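**Osbridge community lunch — quick answers**

Updated November 25, 2021. More to come when I get a minute.

**Do I need to book?**
Yes please. 26 places, they go fast. Put your name on the sheet in the Gundness Road entrance.

**What does it cost?**
£5. Under fives free. Cash only, card reader still playing up.

**Can I bring my own food?**
Puddings yes, hot stuff no. Label it with whats in it, nuts especially.
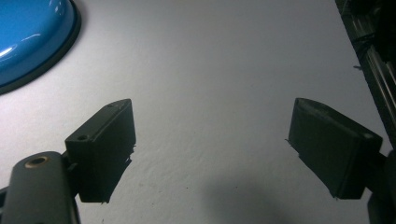

*White surface, blue in the corner.*

**What time?**
Doors at 12, food at half past. Kitchen shuts at 2 — no seconds after that, sorry.

**Where do I park?**
Not outside Eklund's, they've complained. Top car park, 50p all day.

**Veggie option?**
Always. Vegan if you tell us when you book.

**Is the Stasano coffee coming back?**
Hopefully in March. Instant untill then.

**I booked and can't come. Refund?**
You pay on the day so nothing to refund. Just cross yourself off the sheet so somone else can have the place.

**Dogs?**
Assistance dogs only.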